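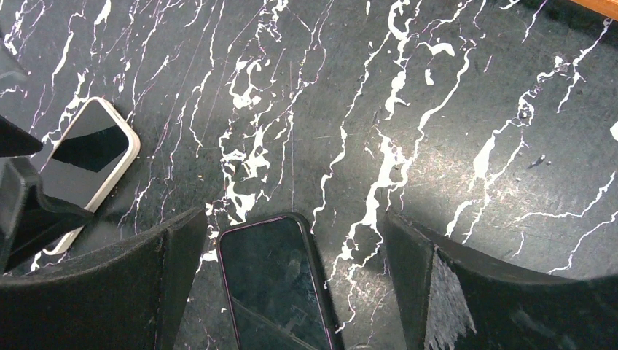
Section 4. Wiping and putting away the phones

Read this section before you buy anything. Most of what is sold for cleaning a phone screen does no more than a plain dry cloth, and some of it does less. The Rarkden desk rack guide assumes you own one soft lint-free cloth and a little water. That is enough.

4.1 Before you start

1. Switch the screens off. Smudges show on dark glass and hide under a lit one.

2. Lay the phones flat, screen up, with a hand's width between them. Glossy tabletops look clean and seldom are. Run the cloth over the surface first, or the grit on it will end up on the back of the phone.

3. Unplug any charging cable. Do not wipe around a plugged-in port.

CAUTION: Keep sprays away from the phone. If you must use one, spray the cloth. We tried the Braveck screen mist and could not tell the treated phone from the one wiped with water, so we no longer list it as an accessory.

4.2 Wiping

4. Start at the top edge and pull the cloth straight down. Small circles are often recommended. In our experience they move the grease to a new place.

5. Tilt your head, not the phone, to check the result. On black glass a reflection of the lamp or wall is easily mistaken for a streak. If the mark shifts when you move, leave it alone.

6. Wipe the rim last. Pale rims show skin oil sooner than dark ones, and the corners hold most of it.

NOTE: A cloudy patch that survives two passes may be wear in the coating. More rubbing will not help it, whatever the packet says.

4.3 Clearing the rack

The rack has wooden rails with clear panels between them. It is rated for 80 ounces per tier, a figure we would treat as a ceiling. Part number 1392 is the replacement rail; part number 1002 is the clear panel.

7. Keep one tier free for the phones – the top one is easiest to reach. Jars and boxes can go on the middle tier, and small desk things such as staplers on the lower one.

8. Stand round jars toward an end of the tier. In the center they tend to get knocked by a hand reaching for something else. 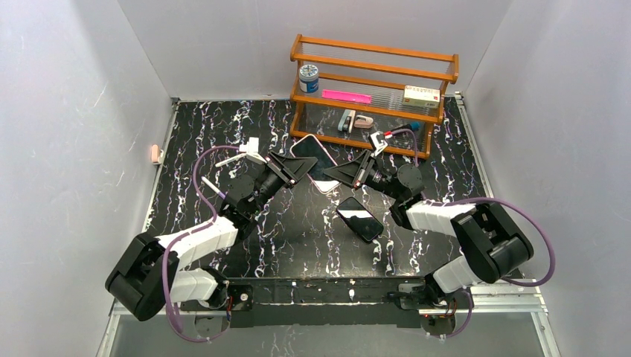
4.4 Putting the phones on the rack

9. Set each phone on its long side against the back rail. Standing it upright looks better in a catalog and falls over sooner.

10. Leave a finger's width between two phones. Cases with a rubbery finish grip each other, and lifting one can bring the other along.

CAUTION: Do not add the Rurnine non-slip strip to the front rail. It raises the edge just enough for a thin phone to slide underneath.

If the rack rocks after loading, take everything off and check the end pieces before you blame the table. Tighten by hand only. Spare parts are ordered from Jitpraphai under the part numbers given in 4.3.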